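Barrier Draw and Finishing Position at Two Regional Thoroughbred Tracks

Student Project Report, Applied Statistics Unit
Project group: Khadija El Idrissi, Taha Gaber, Evelien Coppens
Supervisor: Adel Fahmy

1. Background

The barrier from which a horse starts is widely held to influence its chance of winning, particularly in sprint races with a short run to the first turn. Form guides regularly mark down runners drawn wide. This project examined whether that practice is supported by results at Flavthorpe and Olard, two country tracks of differing shape. Flavthorpe is a tight circuit with a short home straight. Olard is larger and its 1200-metre start is placed in a chute.

2. Data

Results were transcribed from the published race books of both clubs. After the removal of trials, jumps races and abandoned meetings, the data set contained 503 races and 3034 starters. Late scratchings were handled by renumbering the remaining barriers from the rail outward, so that each horse was assigned the position from which it jumped. A total of 77 starters with no recorded finishing position were retained in the field size but excluded from the analysis of placings.

3. Method

Barriers were grouped as inside, middle or outside according to field size. Finishing position was converted to a proportion of horses beaten, allowing small and large fields to be compared. A linear model was fitted for each track, with distance, track rating and weight carried as further variables. Starting price was left out of the main model at the suggestion of Ehab Naciri, who reviewed the proposal, on the grounds that the market already takes the draw into account.

4. Findings

At Flavthorpe, inside runners beat a larger share of their rivals than outside runners in races up to 1200 metres. The difference narrowed over longer trips and was absent on heavy ground, where riders commonly leave the rail in the straight. At Olard no consistent effect of the draw was found at any distance.

5. Limitations

Rail position was not recorded for every meeting at Olard, and its influence could not be separated from that of the track rating. Jockey and trainer were also omitted. The Bhatt method of adjusting for stable strength was considered, but too few stables had runners at both tracks for it to be applied.

6. Further Work

The group recommends that the analysis be repeated with sectional times, which would show how much ground wide runners lose before the turn. Inby, the third track in the district, should be included once its results for December have been entered and checked against the stewards' reports.

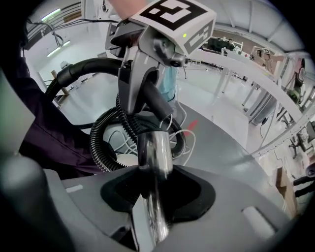 Entry of the Inby results will follow the same transcription rules as those set out in Section 2, with scratchings renumbered from the rail. The combined file will be lodged with the supervisor at the end of the unit.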